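Notes from the February progress meeting, cold storage addition, Stollton plant

Started 2:00 p.m. in the site office. Ignacio Garrido ran the meeting. Jiven (roofing and wall panels), Fitzgerald (steel) and Temero (owner) were represented. The previous notes were accepted with one fix: the dock canopy is Fitzgerald's scope, not Jiven's.

## Steel

Fitzgerald has finished bolting up the main frame. Girts on the north wall are out of line at two bays, and Jiven will not hang panels there until they are corrected. Fitzgerald will shim and send the survey to Ignacio. Touch-up primer is still open at the field welds. Jiven asked that it be done before the liner trim goes on.

## Wall panels

The east wall is closed in. Two panels came off the truck with dented edges and were set aside. Jiven has filed the claim and expects replacements with the next load. Temero asked if the dented ones could be cut down for use above the dock doors. Jiven said yes, if the damaged edge comes off completely and the joint still engages. Ignacio wants to see the cut pieces before they go up.

Sealant at the base channel was discussed again. The drawings show a single bead, but the panel installation guide calls for a bead on both sides of the vapor line. Agreed to follow the guide. Jiven needs another 45 tubes and will not charge for labor. Material cost goes to Temero as a change.

## Roof

Curbs for the condensers are on site. The mechanical sub moved one curb after the deck was cut, so there is an opening to patch. Cost of the patch is disputed. Ignacio will look at the dates on the drawings and decide. Temero does not want the roof held up over it.

Jiven asked for 100 more clips to cover the added fasteners at the corners. Approved.

## Existing building tie-in

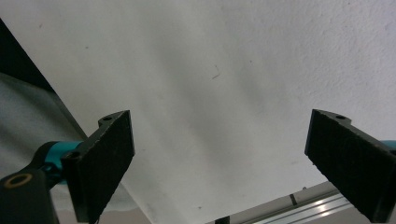 The tie-in to the old office wing needs a decision on the wall finish where the new panels meet the existing interior. Temero would like to keep the present wall and run a painted trim angle down the joint. The fine texture and small pits in the white surface will show next to smooth steel, so Ignacio asked for the trim to be wide enough that the two finishes do not sit edge to edge. Jiven will price a wider angle. No skim coat for now.

The fire caulk at this joint has to be inspected before the trim covers it. Fitzgerald has no work here.

## Money

Temero approved $500 for the extra lift day on the east wall. The ticket still needs a signature.

## Action items

- Fitzgerald: shim north girts, send survey
- Fitzgerald: primer at field welds
- Jiven: price for wider trim angle, order sealant and clips
- Ignacio: decision on curb patch
- Temero: sign lift ticket

Next meeting same place, same time. Jiven will dial in.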